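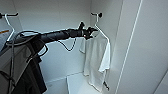 1/ What we're spending on the second arm

Okay, budget thread! I've been putting this off since February because the spreadsheet scares me. We do closet work (hangers, hooks, clothes on and off) and one arm isn't keeping up with the plan. The Mesten quote came in at $3953, and that's the gripper end only. No arm, no shipping.

2/ Wiesława Duda, who signs off on anything bigger than a box of screws, wants three quotes. I have two. Erwood never wrote back, so if you know a human over there, please send them my way!

3/ Cables. Price them separately, I'm begging you. Last time I lumped them in with "misc" and blew through misc in almost 5 weeks. A garment has so many ways to get hung up on a loop of cable, and I'd pay extra for tidy routing.
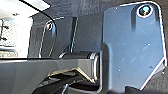 Metal plate, pivot, black finger. The part of the quote I keep rereading.

4/ Nutell sells the fingers on their own, and Babić only does the full set. Full set looks pricey until you add up single parts plus my evenings. I'm leaning Babić, but their lead time is long and I'd want spare fingers on the shelf before we start.

5/ Also going in the budget this year: a second set of hangers, more wall hooks, and a line for wrist cameras. I left cameras out of the first draft completely. Wiesława noticed in under a minute, lol.
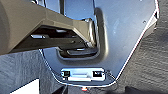

Wrist camera view, silver plate against gray fabric.

6/ If you've bought from Mesten or Babić, how were they on returns? Replies open, DMs too. I have to send numbers up after March 23, 2024 and I'd love to have that third quote by then.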